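Ticket: Review copy of Skustton won't open past chapter 3
Status: Reopened
Product: Zotbridge reader app

Thursday, 09:10
The Florkine Press download stops at the end of chapter 3. Page turn does nothing. The contents list shows every chapter, so I doubt the file is short.

Thursday, 11:40
Support says to delete and download again. Done twice. Same result. I was also told it is "probably the wifi", which seems unlikely for a book already saved on the device.

Thursday, 14:05
Tried the older tablet. It gets 2 pages further, then sticks. Camacho, the other novel from the same publisher, opens fine on both. 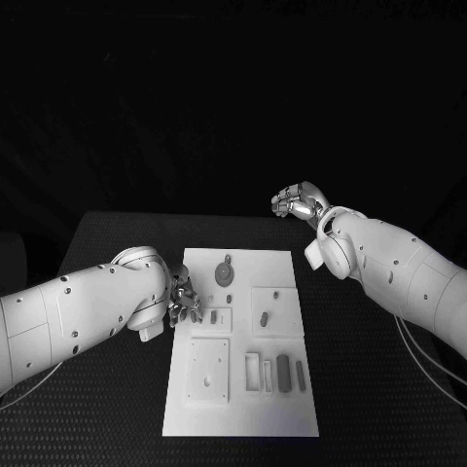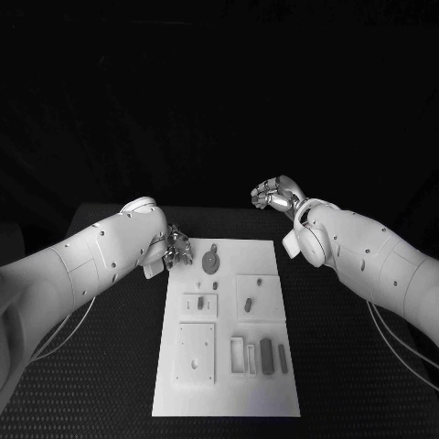

Two white arms, one white board.

Thursday, 15:30
Support now says the fault was fixed in the latest update. I have the latest update. Chapter 4 still won't open. Changing the text size to 10 let me see the chapter heading once, and closing the app lost it again.

Friday, 08:50
Asked for a plain EPUB instead. Reply says review copies are locked to the app and the case will close in 5 days if I don't confirm the fix. I can't confirm a fix I haven't seen. Please leave this open and ask Florkine for a new file. My review is due in August and so far it covers three chapters.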